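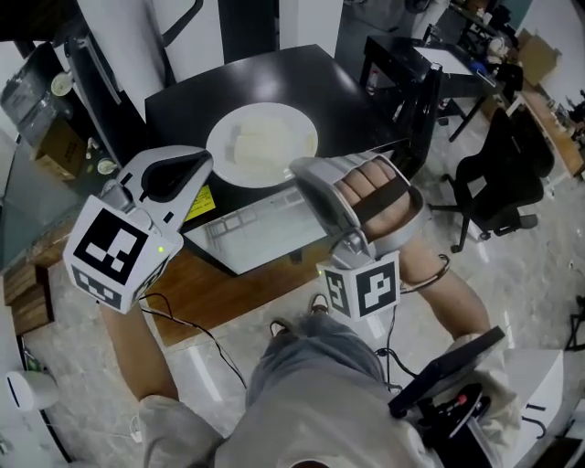

Last modified: August 2025

4.2 Collecting demonstrations with hand-held grippers

Figure 3. View from the head camera during a plate episode. The operator wears one gripper on each hand; the marker cubes sit below the grippers.

All demonstrations in this paper were recorded without a robot. The operator sits at a square table, wears a gripper on each hand, and does the task directly. Three streams are saved for each episode: the head camera video, the opening width of each gripper, and the pose of each marker cube over time. The arms only enter at test time, in Section 5.

We chose this setup after a pilot in April in which the same tasks were recorded by teleoperation. Operators were slow with the leader arms and tended to stop above the food before closing the jaws. The policies trained on those recordings learned the same pause, and sometimes never got past it. With the hand-held grippers the pauses were much shorter, and new operators needed less practice before their recordings were usable.

Each gripper is rigidly fixed to a cube with fiducial markers printed on its faces (Figure 3). The pose of the cube is solved from whichever faces the head camera can see. When two faces are visible we solve for both together, which removes most of the flipping that occurs when a single marker is viewed nearly head-on. A fixed transform, measured once per gripper, takes the cube pose to the fingertip pose. We repeat the measurement whenever a jaw lining is replaced, as the new lining shifts the contact point slightly.

The head camera moves with the operator, so cube poses in the camera frame cannot be used as actions directly. We express each pose relative to the gripper's own pose at the start of the action window, after subtracting the head motion estimated from the static background. Relative actions also mean that the table height and the position of the seat do not have to match between recording and test.

4.3 Task and protocol

The plate task asks for a soft block to be lifted from a round plate with both grippers and set down on a tray without visible damage to the block. It was picked because it punishes two errors that are easy to hide with harder objects. If the jaws close too far, the block is marked or splits. If the two hands are not level when they lift, the block slides or tears along its length.

Operators were told to start with both grippers in view, to move at a comfortable speed, and to keep looking toward the plate. They were not told which part of the block to hold. Delyth Gronow recorded the first set and Nerys Beddoe the second. The plate was moved by hand between episodes, and its position was left to the operator.

We recorded 270 episodes of the plate task. An episode was dropped if either cube was lost for longer than the filter could bridge, if the head motion estimate failed, or if the block was damaged. This left 235 episodes, so 35 were removed. The most common cause was one forearm passing in front of the other cube while the operator reached across the table. We did not try to repair these episodes by hand.

Short losses were filled by interpolation. Gripper width is read from an encoder and is not affected by the camera, so it was kept as recorded even when the pose was filled in.

4.4 Effect of the number of episodes

To see how much data the task needs, we trained the same policy on subsets of the kept episodes, with the subsets nested so that each larger one contains the smaller. Training settings were not changed between subsets. The policy gets the current image, the last gripper widths, and the relative pose between the two hands, and it outputs a short chunk of actions for both arms.

Performance rose quickly at first and then leveled off. Going from 200 episodes to the full set made no difference that we could separate from run-to-run variation. What did matter was who had recorded the data. Policies trained on one operator's episodes alone gripped the block in the way that operator preferred, and did worse when the plate was placed near the far side of the table. Mixing the two sets fixed this at every subset size we tried.

Leaving out the relative pose between the hands hurt more than any other change. Without it the policy still reached the block and closed on it, but one arm often began to lift before the other. We saw the same failure with the Fakent baseline, which predicts each arm separately.

Two limits should be kept in mind. The grippers carry no force sensor, so the policy has to judge contact from the image and the jaw width, and a firmer or softer block may need new recordings. The cables that run from the grippers also restrict how far the operator can turn the wrists, and tasks that need a large rotation are missing from our data. A full count of recordings over all tasks, 668 before filtering, is given in Appendix B together with the reason each dropped episode was removed.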